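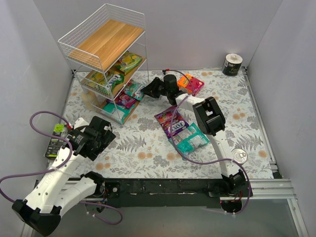

Counter rack. Packets on the middle and lowest tiers, top tier clear.

Clustside Counter Display Group
Minutes of the September meeting
Held in the back office, 4:15 p.m.

Present: Aisling Mac Mathúna (chair), Máté Kozma, Kevin Mac an tSaoi, Severino Montoya, Jhun Espiritu (minutes)
Apologies: none received

1. Minutes of the previous meeting

Accepted with one correction. Under item 5, "shelf depth" should read "shelf height." Kevin Mac an tSaoi asked that the corrected sheet be put in the binder and the old one removed, as both are there at present.

2. Matters arising

2.1 The second Kernholm rack has been assembled. One of the post caps was missing from the box. A replacement was requested from Kernholm and has not arrived. The rack stands level without it.

2.2 The price strip holders ordered for the long shelves do not fit the wire of the small racks. They clip to flat edges only. Returned to stock for use on the long shelves as first intended.

2.3 The stock sheet for the counter area now lists snack packets by shelf and no longer by supplier. Severino Montoya reported that the first reorder made from the new sheet went through with one error, a line entered twice. The duplicate was caught before the order was sent.

3. Counter rack: boards and tiers

3.1 Máté Kozma reported on the three-tier rack. The wire tiers by themselves do not hold soft packets flat. Corners drop through the grid and the packets lean. Wooden boards laid on the tiers correct this. The boards lift out for cleaning.

3.2 The boards are slightly narrower than the tiers. A gap remains along one side. Thin packets can slide into it if they are pushed hard toward the post. It was agreed that the boards be seated against the rear wires, leaving any gap at the front, where it can be seen.

3.3 The raised railing on the top tier was discussed. Kevin Mac an tSaoi considered that it hides the lower part of any packet lying flat and that the tier is better suited to boxes. Aisling Mac Mathúna noted that the same railing stops items being knocked off on the customer side. No change to the railing. The top tier is to be kept clear until item 5 is settled.

3.4 Load. The rack is used for light goods only. No jars, cans or bottles are to be placed on any tier, including for short periods during restocking. This was in the spring notes and is repeated for the record.

4. Counter paper

4.1 The Vallura floral paper (white ground, gray leaves and ferns, small peach-orange flowers) is laid on the counter trial area. Severino Montoya had trimmed it from one roll. The pattern does not repeat evenly and a join would be visible, so any larger counter should be planned around a single length.

4.2 Crumbs show clearly on the white ground. Opinion differed on whether this is a fault. The paper is to be wiped at closing with a barely damp cloth and replaced when the surface scuffs. No fixed interval was set.

4.3 Aisling Mac Mathúna raised the question of contrast. Packets with strong color stand out well against the paper. Pale price cards do not. Cards for the trial area will be printed on darker stock.

4.4 Máté Kozma asked whether the rack posts mark the paper. Small dents were found under the feet when the rack was last lifted. Felt pads were suggested. Máté Kozma will try them on two of the feet first and compare.

5. Packet placement

5.1 The current arrangement puts the yellow and green packets together on the middle tier and the teal and purple ones below. This was done by color and has no connection with the stock sheet. Jhun Espiritu stated that restocking takes longer under this arrangement, as packets delivered in the same case have to be split between tiers.

5.2 Three options were put forward. The first is to keep the arrangement by color. The second is to arrange by case, with each case going to a single tier. The third, from Kevin Mac an tSaoi, is to arrange by packet size, with the longest packets on the lowest tier and the shortest on the middle one.

5.3 Discussion was mainly on the second and third options. It was pointed out that cases from Heffernan are usually of one size, so that the two options would give nearly the same result for Heffernan goods. They would differ for mixed cases.

5.4 Orientation. Packets should lie with the printed face up and the name readable from the customer side. On the middle tier the front post crosses whatever lies behind it. A packet with large lettering loses part of its name there. The preferred position for such packets is the center of the board, with plain or repeated packets behind the posts.

5.5 Overhang. Packets laid across the edge of a board work forward each time a neighbor is picked up, and in time one will come off the tier. The rule proposed was that no packet projects past the front wire, and that any packet lying on the counter paper is returned to a tier or taken to the reserve bin at the next hourly check.

5.6 Kevin Mac an tSaoi asked that the rule also cover goods standing next to the rack, boxes in particular. The space directly beside and under the lower rail tends to be used for whatever has no place of its own.

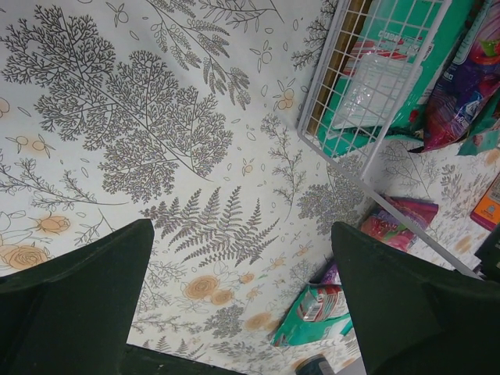 Severino Montoya objected that an hourly check was too frequent for one rack, that the till position already had the window display and the bread baskets to go over on the hour, and that a check at opening, at midday and before closing would catch most of it. He had no objection to the overhang rule as such.

5.7 Aisling Mac Mathúna asked whether three checks would be enough on delivery days. Severino Montoya replied that on those days the rack is handled during restocking in any case and could be put straight then.

5.8 Agreed: three checks daily, at opening, midday and before closing, with an additional one after restocking on delivery days. Nothing is to be kept on the paper beside or under the rack overnight. The overhang rule applies from the next delivery.

5.9 Agreed: the arrangement by case (second option) will be tried until the next meeting. Mixed cases are to go on the lowest tier. The top tier may be used for boxed goods during the trial, up to the height of the railing and no higher.

5.10 Kevin Mac an tSaoi asked for it to be noted that he still prefers arrangement by size.

6. Counts and reorder level

6.1 The counter area stock sheet stood at 676 packets at the last full count, reserve bins included. Severino Montoya considered this too high for the space available. The reserve bins alone held more than 300.

6.2 The reorder level for snack packets at the counter is at present 95. Máté Kozma proposed keeping it, and reducing the size of each order. Jhun Espiritu noted that Heffernan packs these lines in cases of 25 and does not split them, so that order sizes can be changed only by whole cases.

6.3 Agreed: reorder level unchanged. Orders to be cut by one case per line until the reserve bins have come down. Severino Montoya to report.

6.4 Packets with damaged seals are to be taken off the sheet on the day they are found. Several entries had been carried forward in pencil. These have been cleared.

6.5 Expiration dates. The older packets go to the front of the board and the newer ones to the back. Where packets lie in a single layer with nothing behind them, the older ones go to the left. Aisling Mac Mathúna asked that this be written on the inside of the bin lid as well as on the sheet.

7. Cleaning

7.1 Boards: lift out, wipe on both sides, stand on edge to dry. They are not to be put back damp, as the packet film sticks to them.

7.2 Wire: dry brush first, then cloth. The joints between post and tier collect dust and need the narrow brush. The narrow brush is missing from the cleaning caddy. Jhun Espiritu to replace it.

7.3 Frequency: boards weekly, wire monthly. The rack is to be emptied fully for the monthly clean and the count taken at the same time.

8. Any other business

8.1 Kevin Mac an tSaoi reported that the label printer skips the last character on long product names. Shorter names to be used until the printer has been looked at. A list of agreed short names will be pinned above it.

8.2 Máté Kozma asked whether a second rack could be placed at the other end of the counter. Deferred. The post cap in item 2.1 should be received and the trial in item 5.9 completed first.

8.3 The step stool has been left in the corridor on several occasions. It is to be kept behind the office door.

Actions

Máté Kozma: felt pads on two feet of the counter rack; follow up the post cap with Kernholm.
Severino Montoya: reduced orders to Heffernan; report on reserve bins.
Kevin Mac an tSaoi: list of short names for the label printer; corrected minutes to the binder.
Jhun Espiritu: rearrange packets by case at the next delivery; narrow brush; text on bin lid.
Aisling Mac Mathúna: darker card stock for the trial area.

Meeting closed at 5:20 p.m. Next meeting in October, same room.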